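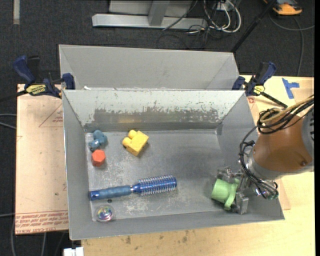
A sorting bin is an open-topped container used to hold mixed loose goods until they are separated by type. Most are made of sheet metal or moulded plastic. Sloping side walls let small things slide toward the floor of the bin, where they are easier to pick out.

Construction

Metal bins are commonly folded from grey sheet and set side by side, so that neighbouring bins meet along a shared edge. Paint and coatings wear first on the inner walls and the floor, and older bins show scratches and flaking – usually with no effect on their use.

Use

Household oddments such as toys, building blocks, balls and hairbrushes are often sorted this way in charity shops and toy libraries. The Tritville Toy Library, founded by Greer Rutherford, keeps 40 bins for a catalogue of 1270 items. Its sorting guide, written by Ohemaa Owusu and revised each September, groups goods by kind first and colour second. Brushes are kept apart from toys, and balls go into deeper bins.

See also

Parts bin
Tote box
Toy library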